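Speaker notes: Drinks corner for a small office
Internal talk, August 2023
Speaker: Doina Stojanović

Slide 1. Good morning and thank you for coming. Please speak slowly if you ask a question, I will do the same with the answer. Say hello to Zlatko Berisha, who joined from Idine.

Slide 2. The problem. Last year we bought 1,859 paper cups. The kitchen shelf holds 80. The remaining boxes stood in the corridor, and Nikola Leka moved them each time the door must be opened. (Pause. Let people laugh if they want.)

Slide 3. What we propose. Plastic cups, used again, one color for each group. Green is for the Ivis team, blue is for the Begović team, pink is for guests. The cups stand at the back of the table, by the wall, with the opening up. Cans go to the right end.

Slides 4 to 7. Go through these without hurry.

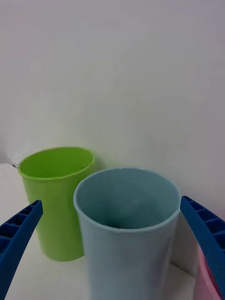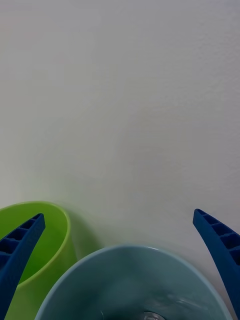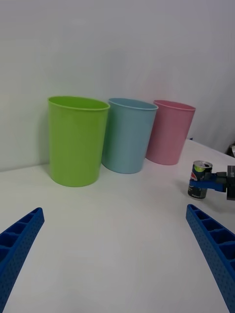
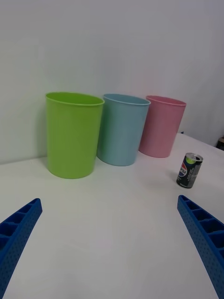

Slides 4 to 7: green and blue on the first two, the row with pink and the can on the last two.

On slide 4, point at the bottom of the blue cup. There are small dark specks in it. On the same slide the green cup has a reddish-brown mark inside, near the rim. Say clearly that we look into the cup before we pour. On slide 7, show the order from left to right: green, blue, pink, then the Pepsi.

Slide 8. Washing. Each team washes its own color before going home. Tihomir Stoyanova asked in July if the guests should wash the pink ones. My answer is no, the host does it.

Slide 9. Cost. We can buy up to 20 cups from the present budget. If somebody asks about glass, say that I have not yet received a price.

Slide 10. Questions. Renji Arai has the sign-up sheet for the first washing month, please write your name before you leave.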